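The Long Life of a Good Wool Sweater

The sweater I wear most was bought in November, four years before I learned how to look after it. By then it had a felted patch under each arm, a moth hole at the hem and a neckline that had given up. It is still in my closet, and it looks better now than it did then.

Wool is one of the few fabrics in an ordinary wardrobe that rewards attention. Cotton fades and thins. Most synthetics pill until you stop wanting to wear them. A decent wool sweater can be washed, reshaped, darned and put back in the drawer for decades, and the mends often end up being the part people ask about.

The trouble starts in the store. Knitwear is sold by feel, and the softest sweater on the table is often the one that will pill first. Very soft knits tend to be made from short fibers, loosely spun, and those fibers work their way out wherever your arm rubs against your side. A sweater that feels slightly dry and springy in the hand has a better chance. Pinch the fabric at the cuff, stretch it gently and let go. It should close up again. Hold it to the light as well, and if you can see a lot of daylight between the stitches, leave it.

Ratus, a small knitwear label that sells mostly through its own shop, puts the yarn type and knitting gauge on every tag. Its plain crewneck is a dense, rather stiff thing when new, and the first week in it is not much fun. Hesska goes the other way, with brushed cardigans that are lovely from the first morning and need combing by the end of the month. I own one of each. The crewneck has had nearly 600 wears by my count, which I kept in the back of a notebook until the notebook ran out.

Then there is washing. Most people wash wool far too often, or they never wash it because they are afraid to. A sweater worn over a shirt can go many wears between washes if it is hung over a chair back to air overnight. When it does need cleaning, a sink of cool water and a small capful of wool wash will do. Press it down, leave it to soak, and lift it out with both hands under it so the weight of the water doesn't drag the shoulders. Roll it in a towel and lean on the roll. Then lay it flat and pat it into shape, cuffs and hem first.

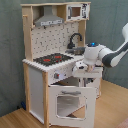

How often should a wool sweater be washed?

Two or three times a season is enough for most sweaters worn over another layer. Wash it sooner if it smells after a night of airing, or if there is a stain, and always once before it goes into storage.

That last wash matters more than any of the others. Moth larvae go for wool that carries skin oil, sweat or traces of food, and a sweater put away after one wearing is exactly what they like. Cedar blocks smell pleasant and do very little once the scent has faded. A clean sweater in a sealed cotton bag or a lidded box is safer. If you already have moths, bag each piece, put it in the freezer for a couple of weeks, and vacuum the closet while you wait, corners and baseboards included.

Pilling is easier to deal with. The battery shavers work but they take some of the good fabric with them, and on a thin knit it is possible to go straight through. A sweater comb is slower and kinder. Lay the sleeve on a table, hold it taut with one hand and comb in short strokes in one direction. A new sweater sheds most of its loose fiber in the first season, so the job gets smaller.

Darning is where people lose their nerve. A moth hole the size of a lentil takes ten minutes with a blunt needle and matching yarn, and a larger one at the elbow takes an evening. Osagie, a mending studio that takes knitwear by mail, charges $23 for a small hole and $58 for an elbow, and the work is close to invisible on a plain knit. Clerico sells cards of mending wool in muted colors, which are useful if you would prefer to do it yourself. I used a rust-colored one on the navy crewneck and don't regret it.

None of this saves a sweater that has been through a hot wash. Once the fibers have locked together they stay locked, and the hair conditioner soak that gets passed around online will give you back a little stretch at best. My one casualty was a gray V-neck. I cut it up and lined a pair of mittens with it, and the sleeves became wrist warmers.

As for storage, fold everything. Hangers leave bumps at the shoulders and let the body grow longer through the winter. Heavy sweaters go at the bottom of the pile, fine ones on top, and the cardigans get buttoned first so the front bands stay straight.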